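Unit 6: What care labels and fibre claims tell you, and what they leave out

Textiles for Everyday Use, Priltmont evening program. Read before the July workshop. Bring one garment you own and the label that came with it.

Where we left off

Last time we looked at how yarn is spun and why two fabrics with the same fibre content can behave very differently. Several of you asked why, if that's so, the fibre content is the main thing printed on the label. Fair question. The short answer is that fibre content is easy to state and easy to test. How long a thing will last is neither.

I want you to come out of this unit a bit harder to sell to. A label is a statement made by the party that wants your money. Parts of it may be required by law, depending on where you buy, and those parts are usually reliable. The rest is advertising in small type.

Reading a fibre content line

Percentages are by weight. A sock that is mostly cotton by weight can still owe its fit to a very small amount of elastane, and when the elastane goes the sock is finished, however sound the cotton. So the big number on the line often describes the part of the garment least likely to fail.

Watch the order of words in blends. "Merino blend" on the front of a packet has little meaning until you turn the packet over. One of the packets in our class set, from Pralleo, has "wool comfort" across the front in letters you could read from the back of the room. The fibre line on the reverse gives wool at 8 per cent. I don't say the sock is bad. I wear a pair and they're fine. I say the word "wool" is doing work that the wool isn't.

Words to be suspicious of: natural, breathable, premium, technical, heritage, everyday luxury. Ask of each one what measurement would show it to be false. If you can't think of one, cross it out and read the packet again without it.

"Anti-odour" deserves its own note. Some treatments do slow the growth of bacteria in the lab. How much is left after a winter of washing is a separate matter, and a packet that makes the first claim is often silent on the second. Look for a number of washes. If there is one, look for what was measured after them.

Care symbols

You have the symbol chart from Unit 2, so I won't repeat it. Three points people get wrong:

The temperature on the wash tub is a maximum. You are free to wash cooler, and for lightly worn clothes you probably should.

Makers tend to write cautious labels. A "dry clean only" tag on a plain polyester skirt may protect the maker from complaints more than it protects the skirt. That doesn't mean you should throw a lined wool jacket in the machine to prove a point. The lining, the interfacing and the glue all have opinions too.

Dryer symbols are worth obeying for anything stretchy. Heat is hard on elastane.

Durability claims

Abrasion figures come from a machine rubbing flat cloth under a set load. Heels, toes and cuffs are not flat and the load isn't set. The test is useful for comparing one fabric with another under the same conditions. It is much less useful for predicting the life of a garment, and I would ignore any packet that turns rub counts into years.

The Prilesby leaflet in your reading pack does exactly that. Read it with a pencil. Mark every sentence where a test result becomes a promise, and note whether anything in between justifies the jump. Most of you will find the jump in the second paragraph.

Guarantees are a different kind of claim. "Replaced free for life" tells you how the firm handles returns. It may have priced in the fact that most people lose the receipt, or the sock.

Looking at the thing itself

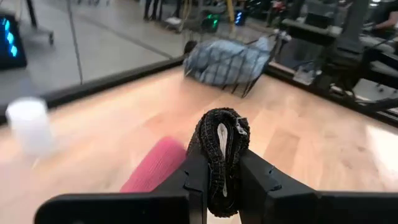

Construction is where a buyer can check for themselves, and it gets the least attention in the shop. Before you read a word of the packet, handle the knit if the seller allows it. Stretch it gently and let go. Turn it inside out. Look at the toe seam, then at whatever loose ends the maker has left. Colour matters more than you'd expect here: on a black knit sock like this one, ribs sink into shadow and a thin patch is easy to miss, while a bit of white and grey thread shows straight away. Thread you can see tells you very little on its own. It could be decoration, a join or lint, and you'd have to pick at it to find out. Tilt dark knits towards a window and look across the ribs, then hold a single layer up to the light.

Rib deserves a further word. Ribbing stretches because of how the stitches are arranged, with or without elastane. A plain cotton rib will grip for a while and then relax. Packets seldom separate the stretch that comes from the structure from the stretch that comes from the fibre, and they age differently.

Workshop task

Work in pairs. Swap garments and hide the labels. Write down what you think the fibre is, how you would wash it, and which part will fail first. Then uncover the label and compare. Where you and the label disagree, don't assume the label wins. Write 2 paragraphs on the disagreement and say what evidence would settle it.

Reading for next time

Chan, chapter 8, on dyes and colour loss. The section on "colourfast" is good. The section on home vinegar soaks repeats a claim I have never seen properly tested, so come ready to argue about it.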